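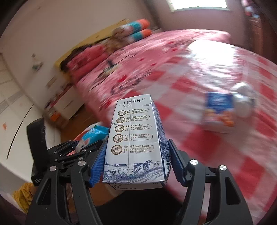 Figure 1. A milk carton held upright between the two ribbed finger pads of the hand-held gripper, seen from the gripper's own camera.

Notes for the unit on learning from hand-held demonstrations
Zuleica Brito, Nov 1, 2019

Hello again, everyone. These notes go with the second half of the unit, and they cover a bit more than we'll have time to talk through in class (I always bring too much, as you know by now). Please read them before the lab, and bring your questions even if they feel small to you. Small questions are very often the ones that get us somewhere.

1. Where we left off

Last time we looked at teaching a robot by taking hold of its arm and guiding it through a task. That works, and some of you enjoyed it very much, but it ties us to wherever the robot happens to be bolted down. With a hand-held gripper, a person carries the fingers and the camera into an ordinary room and simply does the task. What we keep is the video, the path of the gripper through space, and how wide the fingers were open at each moment. A policy is then trained to predict the next stretch of motion from the last few images, and at test time the same kind of fingers go on the end of an arm.

We'll call our collection method Vustum, and the training code that goes with it Prydderch. You'll see both names in the lab folders, so it's good to get used to them now.

2. What the camera gets to see

Go back to Figure 1 and spend a minute with it. The carton is sharp and the table with the red-and-white checked cloth is streaked. I want you to think about why this is so useful to us. Once an object is gripped firmly, it moves along with the camera, so it stays nearly still in the image while the room slides by behind it. Anything the policy learns about the grasp itself (is the object upright, is it slipping, how are the pads meeting it) can come from a part of the image that hardly changes. Anything it learns about where to go next has to come from the background, and that is exactly the part that suffers from blur.

Notice also the patch of bright glare on the cloth. Windows and glossy coverings do this all the time in real homes, and a policy trained only under even lab lighting can behave very oddly the first time it meets one. We keep such frames in the training set.

The two blue pads press on the carton near its lower left edge and on its lower right side. A carton is a kind first object, with its flat faces and its straight edges, but it gives a little if you squeeze it, so the finger width we record is really a mix of the object's size and how hard the person was gripping. Hold on to that thought for section 4!

3. The Stusholm comparison

Our comparison used 1000 demonstrations of picking up a packaged item and placing it down again. We trained 2 policies, alike in every way except for the images they were given. One saw the full image, and the other saw only a tight crop around the fingers.

The cropped policy learned faster, and for a while we were quite pleased with it. Its grasps were steady. Its placing was poor, though, and it got worse whenever we moved the table, as you might guess from what we said above about where the motion information lives. The full-image policy took longer to settle and placed far more reliably. We tested each one on 15 items it had never seen, and the pattern held there too. I wouldn't lean on this too heavily, as 15 items is a small shelf, and most of them were boxes or cartons of one sort or another.

4. Things to think over before the lab

Suppose you recorded finger width but had no way to measure force. How might you tell a firm grip on a soft object from a light grip on a narrower one, using only the images?

Blur could be reduced by asking people to move slowly. What would that do to the speed of the robot that learns from them, and would you mind?

Find one stretch in the Voladier recordings where the object in the fingers hides the place it is meant to go. Write a paragraph on what the policy could still use at that moment.

Work in pairs if you like. Your write-up should be 2 pages at most, and sketches are very welcome, including messy ones. The reading for next time is in the course folder, and you can skip the appendix unless the calibration part worries you, in which case come and see me and we'll go through it together with a gripper in hand.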